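인쇄하기 | 이메일로 보내기
읽는 시간 4분

[티켓 133] 쓰레받기 손잡이 파지 실패, 그리퍼 닫힘 위치 편차

상태: 해결됨 (후속 확인 1건 남음)
분류: 캡스톤 디자인 / 책상 정리 과제 / 매니퓰레이션
등록: Revathi Varghese
담당: Kamala Rodrigues
등록 시점: 2023년 12월

증상
정리 과제 2단계(쓰레받기 파지)에서 그리퍼가 손잡이를 잡지 못하고 옆면을 밀어내는 현상. 밀린 쓰레받기가 매트 위에서 회전하고, 이후 브러시 접근 경로가 전부 어긋남. 5회 시도 중 4회 재현. 1단계(홈 자세에서 접근 자세까지 이동)는 정상.

환경
- 제어 노트북: 팀 공용, Borelo 브랜치 최신 커밋
- 경로 생성: Zorel 모듈, 기본 파라미터
- 작업면: 흰색 테이블 위 갈색 매트
- 도구: 베이지색 쓰레받기, 같은 계열 색의 손 브러시
- 10월 중간 발표 때 쓰던 좌표 파일을 그대로 불러옴

로그 발췌
[grasp] target=dustpan_handle state=APPROACH
[grasp] state=CLOSE
[grasp] width below threshold, object not detected
[task] step 2 FAILED, retry=1
[grasp] width below threshold, object not detected
[task] step 2 FAILED, abort

조치 1 (Revathi Varghese)
그리퍼 닫힘 속도를 절반으로 낮춤. 변화 없음. 손가락이 손잡이에 닿기 전에 닫히는 경우와 닿은 뒤 미끄러지는 경우가 섞여 있어 속도 문제로 보기 어려움. 원래 값으로 복구.

조치 2 (Kamala Rodrigues)
접근 자세에서 정지시키고 손잡이와 손가락의 상대 위치를 확인함. 손가락이 손잡이를 사이에 두고 내려와야 하는데 중심이 오른쪽으로 치우쳐 있음. 좌표 파일의 손잡이 중심값과 줄자 실측값을 비교한 결과 매트 기준점이 달랐음. 10월 파일은 테이블 모서리가 원점이고, 현재 코드는 매트 모서리를 원점으로 읽음.

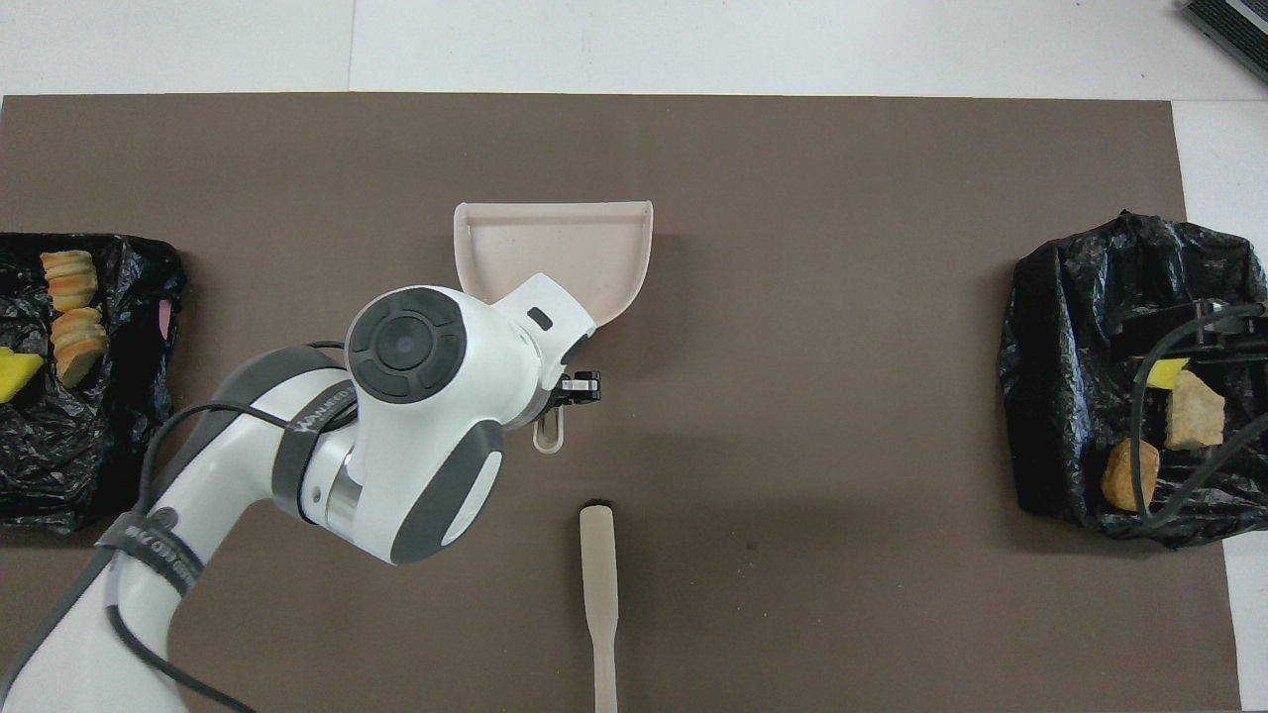
그림 1. 매트 위 작업 배치. 그리퍼는 쓰레받기 손잡이 오른쪽에 있고, 브러시 손잡이는 그 아래쪽에 세로로 놓여 있음.

조치 3 (Kamala Rodrigues)
좌표 파일의 원점을 매트 모서리로 통일하고 손잡이, 브러시, 좌우 검은 비닐의 위치를 다시 기록함. 비닐은 구겨진 형태가 매번 달라지므로 외곽선을 쓰지 않고 회피 영역을 넉넉한 사각형으로 지정. 오른쪽 비닐은 매트 경계를 넘어가므로 회피 영역도 흰 테이블 쪽까지 연장함. 영역을 매트 크기로 자르던 코드는 주석 처리.

조치 4 (Revathi Varghese)
팔 바깥쪽 케이블 여유 길이 점검. 접근 자세에서는 당김 없음. 브러시 쪽으로 손목을 돌릴 때 스트랩 부근에서 케이블이 약간 들리지만 동작에는 지장 없음. 스트랩 위치는 변경하지 않음.

결과
수정 후 2단계 5회 연속 성공. 쓰레받기 회전 없음. 3단계(브러시 파지)는 5회 중 4회 성공, 실패 1회는 브러시 손잡이 검출 누락. 원인이 다르므로 별도 티켓으로 분리함.

댓글

Kamala Rodrigues: 좌표 파일 이름에 원점 기준을 넣어 주세요. table / mat 두 가지만 허용합니다. 예전 파일은 지우지 말고 archive 폴더로 옮기면 됩니다.

Revathi Varghese: 옮겼습니다. 로더에도 원점 필드가 없으면 바로 오류를 내도록 추가했습니다. Itbridge 쪽 시각화 스크립트는 아직 옛 형식을 읽습니다. 이번 주 안에 맞추겠습니다.

Kamala Rodrigues: 시각화는 발표 영상에만 쓰니 우선순위 낮음으로 바꿉니다. 조각 집기 단계는 회피 영역과 목표 위치가 겹치니 그 단계에서만 영역을 해제해야 합니다. 플래그 이름은 Nowakowski 저장소 규칙을 따라 주세요.

Revathi Varghese: 확인. 플래그 추가 후 한쪽 비닐씩 따로 시험하고 결과를 여기에 남기겠습니다.

관련 티켓
- 브러시 손잡이 검출 누락 (3단계)
- Zorel 경로 생성 시 손목 회전 방향 반전
- Itbridge 시각화 스크립트 좌표 형식 불일치
- 그리퍼 폭 임계값 재설정 요청
- 비상 정지 후 홈 자세 복귀 지연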